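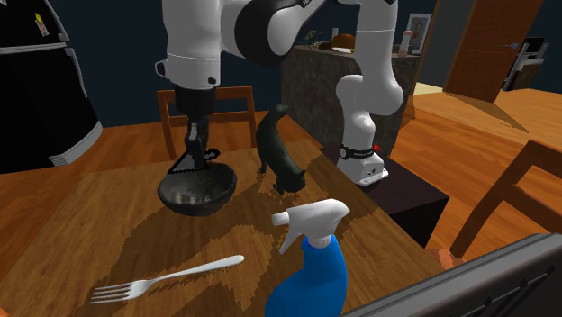
Arm at the table, gripper down by the bowl.

Home Products Safety Downloads Contact

Grendar tabletop rule pack. Fits fixed single arms, no extra hardware. Limits as shipped: 220 mm/s near people, 900 mm reach. Change them only with a written risk check, signed and kept. 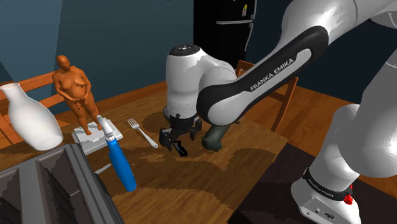 Donal Gallagher wrote that the speed limit is fine but the stop test wants doing every shift, not weekly. Agreed, its in the new sheet. Takes 5 minutes.

Pack has 9 check cards and a wall chart. Wada edition out in September, same rules, diferent layout.

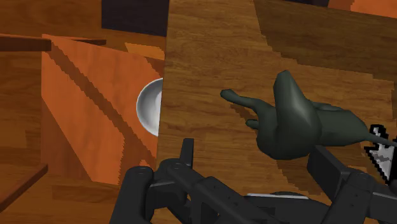
Gripper open, one pad against the figure.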